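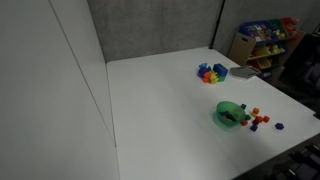 Sorting Small Blocks Into a Bowl

2024-08-30
By Daryna Stasiv

Sorting means putting things into groups by a rule. The rule can be a color, a size or a shape. Small blocks are good for practice because most of them differ in one way only.

A cube has six flat square faces, and all of its edges are the same length. A hexagonal block has a top with six sides. If your rule is "cubes only," the hexagonal block stays out of the bowl, whatever color it is.

Choose a bowl that is wider than your hand. A shallow one lets you set a block down without dropping it. If the plastic is translucent, some light passes through the side, and you can check what is inside without lifting anything.

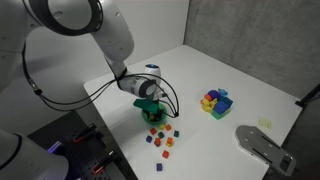 How to Sort a Scatter

Spread the blocks so that none of them overlap. Say the rule out loud. Pick up one block at a time, hold it over the bowl and let go. Keep larger toys in a separate pile toward the back of the table.

Dark blue and purple are easy to mix up. Move both blocks under the same lamp and compare them side by side.

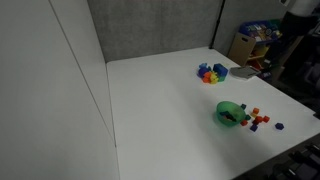 Green bowl on the table, with the larger toys grouped behind it.

When the bowl is full, tip it out and choose a new rule. A set of 31 blocks takes most children roughly 2 minutes to sort by color. Sorting by two rules at once, such as "red and small," takes longer. 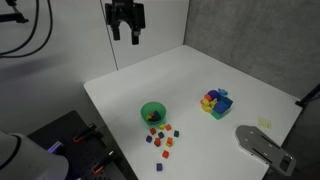 What if a block fits two groups?

Make the rule more exact, or start a third group for blocks that match both.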